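Who fetches the fruit at Oltov now?

I've worked upstairs at Oltov long enough to remember when the kitchen rota was a biro list taped inside a cupboard door. Someone from each team went down before the morning break, filled a basket from the fridge and carried it round. It took ages, mostly because you'd get chatting (I once missed half a planning meeting over somebody's loft conversion).

Since May the fetching has been handed to a humanoid from Laaksonen, running on software by a small firm called Pandano. Our part of the deal is that we put up with it being slow and write down what goes wrong. The job is dull on paper: open the fridge, take out the fruit, put it in the basket on the desk. One of us still does the carrying round, and one of us still does the washing up, I'm sorry to report. 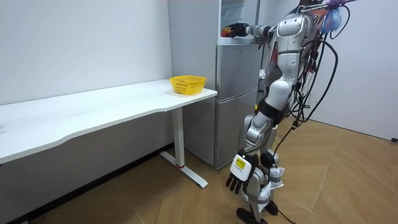 The rota changed more than I expected. There were 37 of us on it, and now there are two shifts a day with one person each, who get the time properly marked in their hours. That was the bit we argued for. Under the old system fruit duty came out of your own break and everybody pretended it didn't. Fasico, who run the canteen contract, have kept their staff on the same hours and moved the early start to half past seven, and I've heard no grumbling at all about that!

What I do hear grumbling about is the log. Every pick that needs a person to step in gets a line, and by the end of last month we'd reached 1,580 picks with almost 100 lines written up. Soft fruit is the worst of it — plums especially — and anything that has rolled to the back of a shelf. Apples are the easy ones, so guess what we've been eating. The people on shift also say it's a bit lonely down there now, and I can see why. You stand, you watch, you write your line, and there's no one beside you moaning about the printer.

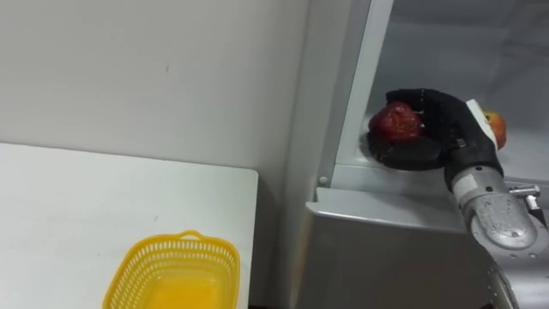 One reader on the second floor wrote in to say she'd take lonely over lugging a full basket up two flights with a bad shoulder, and that those of us who miss the chat are welcome to meet on the stairs. She'd also like the log cut down to a tick box, as half the lines say the same thing.

The tick box is being looked at. The trial carries on until the end of the summer, when we all get a say on whether the two paid shifts stay, with or without the robot. Comments to the usual tray by the post room, please, and put your floor on them.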